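Hand opens at the start of every trajectory segment, drops part. Planner or controller?

Asked by Yesenia Tlapale, 02/10/2023
Tags: grasping, trajectory-execution, hand-driver, bin-picking 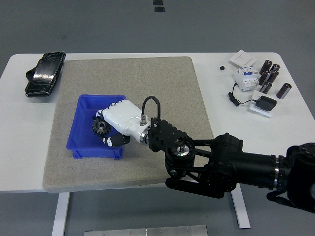 I have a multi-finger hand on a six-axis arm picking gears out of a plastic bin. The grasp itself is fine. I close the fingers, the controller reports contact, I attach the gear to the planning scene, I plan a lift, and at the first waypoint of the lift the fingers relax just enough to put the gear back where I found it. Very tidy of them. I'd prefer they didn't.

What I know so far:

It happens on every lift, and again at the start of the transfer move if I catch the gear and put it back in the hand myself.

If I send the close command and then don't move the arm, the hand holds for as long as I've had the patience to watch.

If I jog the arm from the pendant with the fingers closed, it holds.

Arm and hand are planned as one group, because the Jidesico setup wizard offered to do that and I am a person who clicks Next. The hand driver is the stock one from Plunureo. Nothing in the log except this, once per segment:

[hand_ctrl] goal accepted, 5 joints, tolerance override: none
[hand_ctrl] start state deviation 0.286 rad, within limit

I've tried raising the grip force, which made the gear leave faster. I've also tried slowing the lift to 2 percent, which gives me more time to feel bad about it. Is the planner doing something to the fingers, or is the driver dropping the force command?

Answer 1

Have you tried updating the driver? We had something like this with a suction cup and the update fixed it. Also check the cable.

 Comment, Yesenia Tlapale: Driver is current. Cable is fine. I don't have a suction cup but I'm starting to see the appeal.

Answer 2 (accepted)
Araceli Rosales, reputation 3,755

Both, sort of. Your log has it in the second line.

When you close on a part, the commanded finger position is past where the fingers physically stop. That gap between commanded and measured is your grip. When you plan the lift, the planner takes the current measured joint state as its start state, fingers included. The first waypoint therefore commands the fingers to be exactly where they already are, the position error goes to zero, and so does the squeeze. The 0.286 rad is the difference between the old command and the new one. The driver looked at it, decided it was within limit, and cheerfully let go.

It also explains the pendant. Jogging only talks to the arm, so the old finger command stays in place. And more force means a bigger gap to lose, so you get a bigger twitch when it vanishes.

Fix, in the order I'd do it:

1. Split the group. Make one planning group for the arm and one for the hand, with the hand declared as an end effector of the arm.

2. Plan the lift and transfer with the arm group only. Print the joint names in the resulting trajectory before you run it. If a finger joint is in there, stop and go back to 1.

3. Check that the hand controller holds its last command after a goal succeeds. Some drivers have a setting that swaps to measured position on completion, and it's usually called something reassuring like hold_position. Turn that off.

4. Keep the gear attached in the scene with all the finger links in its touch list, or the next thing you'll be posting is a start state collision.

If you really do need the group combined (in-hand motion, say), you'll have to overwrite the finger values in the start state with the last commanded ones before planning. I did that for a month in September and don't recommend it as a lifestyle.

 Comment, Yesenia Tlapale: It was 1 and 3. The setting was called hold_position. Gear is now going up with the hand, thanks. Accepting.

 Comment, Araceli Rosales: Of course it was.

Answer 3

Adding to the above for anyone on the Kaczmarczyk fork of the driver: the setting in step 3 isn't in the yaml, it's a compile flag, and the docs page for it is a 404. Look in the hand controller header near the bottom. If you use Utora for your sequencing, it also re-sends the full joint state between steps by default, so you can do everything right in the planner and still get the same drop. Uncheck "sync all joints" on each motion step. Yes, each one. There's a feature request open.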